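Insurance and Liability, Unit 2: Excess and Subrogation
Course handout, Davville evening programme
Tutor: Úna Daly

Excess

The excess is the part of a claim the policyholder pays before the insurer pays anything. A compulsory excess is set by the insurer. A voluntary excess is added by the policyholder, usually to bring the premium down. The two are added together.

Take a kitchen claim under a home policy with Kammont. The repair bill is 848 and the total excess is 500. The insurer pays 348. If the bill had been lower than the excess, there would be nothing to claim.

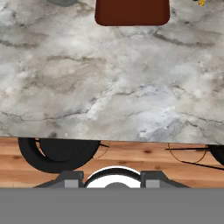 Marble worktop with wooden flooring in front.

Check whether the policy covers accidental damage at all. Many basic home policies cover fire, theft and escape of water but leave accidental damage as an optional extra. Read the schedule first, then the definitions, then the exclusions.

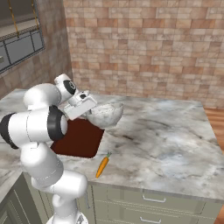 Wear and tear is nearly always excluded. So is damage that happens gradually, such as staining or slow leaks. Disputes tend to turn on the date the damage started, and both sides may want an expert report.

Subrogation

Once the insurer has paid, it may step into the policyholder's shoes and recover its money from whoever caused the loss. In the Bagheri case study the insurer pursued the fitter, Hindeva. The policyholder must not settle privately with the other side or sign away the right to sue.

Remember that the excess is an uninsured loss. The policyholder may have to ask for it separately.

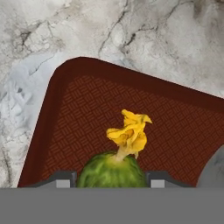

Reading for next time

Course pack, page 13 onwards. Bring your own policy schedule if you have one.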